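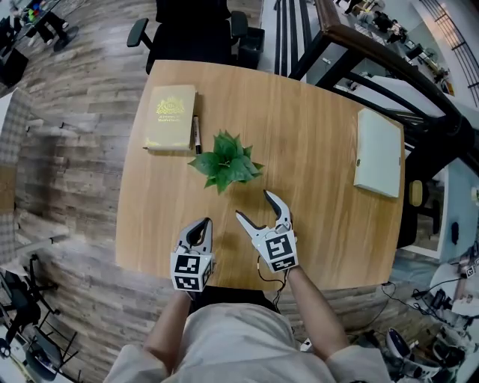

Grarport Playhouse Audience Notes, release 2

What this is

A text collection of audience comments and front-of-house notes from amateur theater productions in the Grarport area. It holds nearly 3,000 entries from 37 productions by two companies, Nirkenari Players and the Tufa Street group. One entry is one comment card, one email to the box office, or one line from a house manager's evening log.

What it is not

A measure of whether the plays were any good. People who hated a show left at intermission and mostly didn't fill out a card. The cards were handed out with the raffle tickets, often by relatives of the cast, and it shows. I would not train a sentiment model on this and then believe it.

Fields

show: short title, lower case
company: nirkenari or tufa
source: card, email or log
night: 1 for opening night, 2 for the second, and so on
text: the comment as typed up
stars: 1 to 5, cards only, often blank

Known problems

The stars field is close to useless. Of the cards that have a rating, only 27 give fewer than three stars, and several of those complain about the parking. The Tufa cards printed the scale backwards for one season. Release 1 claimed this had been corrected – I checked, and it was corrected for one show.

About 700 entries were typed from handwriting. Unreadable words are marked [?]. Guesses were made before that rule existed, and they can't be told apart from the real thing.

Musicals are overrepresented. Anything labeled "pantomime" may be a pantomime or a children's matinee, depending on who did the typing.

Night numbers come from the programs. Canceled performances were not always removed from the count.

Names of actors and audience members were replaced with [name]. The script misses nicknames. Report any you find.

Format and use

One UTF-8 file, tab separated. Loads in Zedport 2 or any spreadsheet. Zedport 1 drops the blank stars and shifts the column, so don't use it.

Free for non-commercial use. Please don't quote average ratings in publicity. Both companies have asked, and both have been told no.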